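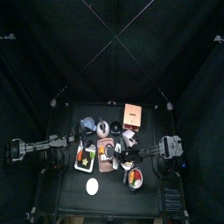
On 2026-03-28, a list member wrote:

> Does anyone have a good rule for what stays in a play kitchen and
> what goes? Ours started in December as one box and now covers a whole
> tabletop. There is a kettle, a cutting board, bowls, a scoop, a little
> white appliance with black markings, and a wooden box that doesn't
> match anything. The small pieces end up under the big ones and the
> children tip the lot out to find them. I would like to set it up on
> a table and have it stay usable for more than a morning.
>
> Also, is the Fetance shelf worth the money, or does a plain crate
> do the same job?

We run a toy library out of the hall at Clasedau and the play kitchen sets go out more than anything else except trains. I don't have a rule for what to get rid of, but I can tell you how we sort ours.

Put the tall pieces at the back. If your wooden box is the tallest thing you own, it goes there whether it matches or not. A kettle can stand beside it, then the bowls. A pink cutting board like the one in your set works well in the middle, as children treat it as the place where the cooking happens. Leave a hand's width of clear table in front of it. We used to fill that space with play food and the food was on the floor in minutes.

Scoops are a problem. Ours get used as bowls, hats and boats. We stopped trying to teach the difference and now keep two out, one at each end of the table.

For the small things we use a tray with a low rim. Anything that fits inside a child's fist goes in the tray at the end of the session. When the tray is full, something comes out of it and goes in the cupboard. The limit we settled on is 30 pieces for a whole set, counting food. Sets bigger than that came back with parts missing — usually the lids.

On rotating: we change the table every 6 weeks. We tried it more often and the children kept asking for what had gone. The kettle never gets rotated out.

The Fetance shelf is fine. We have had one for around 2 years and the only trouble is that the back panel bows if you push boxes against it. The crate from Tremer costs less and stacks, but you can't see what is at the bottom, and that brings you back to tipping everything out. If you already have a crate, try laying it on its side first.

Washing: plastic goes in a mesh bag in the dishwasher, top rack, no heated dry. Wooden pieces get a damp cloth and are left standing on edge overnight. Don't soak them. We lost most of a painted Rawashdeh tea set that way and the paint came off in the next child's hands.

If the table itself is slippery, a piece of shelf liner under the cutting board holds it still. Cut it a little smaller than the board or it gets picked at.

I have our packing list as a text file and can send it off list — it covers the food as well.

Print this message
E-mail this message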